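Your Folding Robot Needs a Boring Log File

Every few months I get into the same argument with somebody who writes robot software for a living, and it goes like this. They show me a learned policy that folds a towel. I say wow, because it is a wow, I have been at this long enough to remember when getting an arm to pick up a towel by a corner was a thesis. Then I ask what it was thinking when it dropped the last one, and they look at me like I asked what the toaster dreams about.

So here is my opinion, and I'm going to take a while getting through it. I think cloth is the best test we have for robot software, and I think most of us are using it to test the wrong part. We test the model. We should be testing the plumbing.

Let me back up a little. I spent most of my working life on rigid parts. Brackets, housings, little caps that go on little bottles. With rigid parts you can be lazy in your software for years and get away with it. You find the part, you get six numbers that say where it is, you plan a path, you go. If something goes wrong you look at the six numbers, and nine times out of ten there's your answer, staring at you. The whole stack is built around the idea that the world fits in a small struct.

Then you put a towel on the table and the struct is useless. Where is a towel? It's kind of everywhere. It has corners, sure, but two of them are underneath, and one of the ones you can see is a fold pretending to be a corner. (I have personally lost an afternoon to a fold pretending to be a corner.) You can't write down the state, so people stopped trying, and they went from camera pixels straight to joint targets with a big network in between. I don't blame them! It works better than anything I ever wrote by hand.

But look at what went out the window along with the state. The planner used to print things. It would say "no path found, collision with wall." It was dumb and rude and it told you stuff. The new thing is smart and polite and tells you nothing at all, and when the gripper closes on air it just sort of waves around until the timeout.

We've been building our tooling on a setup we call Joma, with two arms, one table, and a lot of laundry. The software that runs it is called Beletach. It has a recorder, a scheduler, a thin layer that talks to the servos, and a place to plug in whatever policy people are excited about this month. I like the plug-in part least. Ask me about the recorder and you'll be stuck with me all evening.

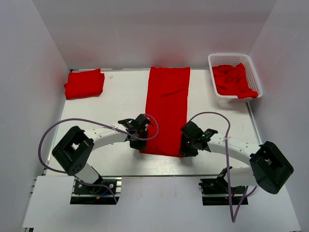
Two arms over the red cloth on the Joma table, with a folded one at the back left and a crumpled one in the basket.

If you're a person, you look at a table like that and you divide it up right away. Cloth in the basket, that's to do. Cloth in the middle, that's the one we're on. Neat stack in the corner, done. You don't even notice yourself doing it. And what I keep asking is, where in the software does that sentence live? Which line of code knows that the cloth in the middle is the one we're on?

For a lot of systems I've poked at, the answer is nowhere. It's smeared across the weights. The network saw enough demonstrations that it mostly reaches for the right one, and everybody's happy, and then you give it three cloths in the same color and one day it reaches over and starts fussing with the finished stack. Was it confused about which was which? Did it think the stack looked badly folded? Did the last cloth slip and it lost its place? You can't know. All you have is video of it happening, and a row of joint angles that are perfectly consistent with every one of those stories.

I want the sentence written down. I don't care if it's a little wrong. I'd take a flimsy, cheap, second-rate guess printed at every step, something like "working on middle cloth, second fold, left gripper should be holding something," over the best hidden representation in the world. If it says the left gripper should be holding something and the servo current says it isn't, there's your bug, and you found it in two seconds with a text search. You didn't need to retrain anything or watch anything back at quarter speed.

People push back on this, and the pushback is decent, so let me be fair to it. They say the minute you force the system to name its steps, you've put the old brittle state machine back in, and the cloth will find a step you didn't name. That's true, it will. I've watched a sleeve invent a whole new category of problem. But I'm not asking for the labels to drive the arms. Let the network drive. I'm asking for a passenger in the back seat with a notebook, writing down where he thinks we are. When the notebook and the road disagree, that's the interesting mile, and I'd like to know about it before we hit the ditch.

They also say it slows things down, and on this one I just don't agree. Our passenger runs in its own process and the control loop never waits for it. If it's late it's late, and it stamps the entry with the time of the picture it was looking at. That part took us embarrassingly long. For a good chunk of the first year we stamped entries with the time they were written, so the notes trailed the motion by just enough to be misleading, and we spent weeks blaming the left arm for things it hadn't done yet. Please stamp at capture. If you take one thing from me today, take that one.

We borrowed the file format from an older project called Løken, which was for conveyor sorting and had nothing to do with fabric. It's text, one line per event, ugly as anything. I've been told more than once that I should move to something binary and compact. No thanks! I can open a text file on any machine in the building, half asleep, and read it with my own eyes. We have 3650 runs saved this way as of this week, and I can ask for every one where a cloth was let go before the second fold and get the list before my coffee's cool enough to drink. I use that more than I use any plot we've ever made.

And the list keeps surprising me, which I guess is the point of having it. I would've bet money that most of our early releases came from bad grasps. A lot of them turned out to be the two arms disagreeing on when to lift. Each gripper was fine by itself, each one had hold of fabric, and one went a hair sooner than the other and the cloth got pulled out of the slow one. That's a timing fault, in the scheduler, in code written by me, a good distance from any neural network. We'd been collecting more demonstrations to fix it. More demonstrations! For a bug in a message queue!

This is what bothers me about how we hand out credit in this field. When the fold works, the model gets the applause. When it doesn't, the model gets the blame too, and more data gets thrown at it, and the dull stuff underneath never comes up for questioning. I was at Bastari last April, swapping notes with a team there on pretty much the same task, and we got through a whole morning of slides before anybody brought up clocks. Then clocks came up and that was the rest of the day, because everyone in the room had a clock story and they were all kind of ashamed of it.

I don't think you should be ashamed of your clock story. I think you should write it up. I'd read it way before I'd read another table of success rates, where I can't tell if a failure means the policy picked the wrong corner or the driver dropped a packet. Those two shouldn't go in the same column, and right now they nearly always do.

Anyway, the next thing on my own list is getting the notebook to admit when it has no idea. At the moment it always picks something, with total confidence, like my uncle giving directions. I want a line that says "don't know," and I want to see how often it shows up in the minute before a drop. My hunch is a lot. I'll post the numbers when I have them, good or bad, along with the script that made them.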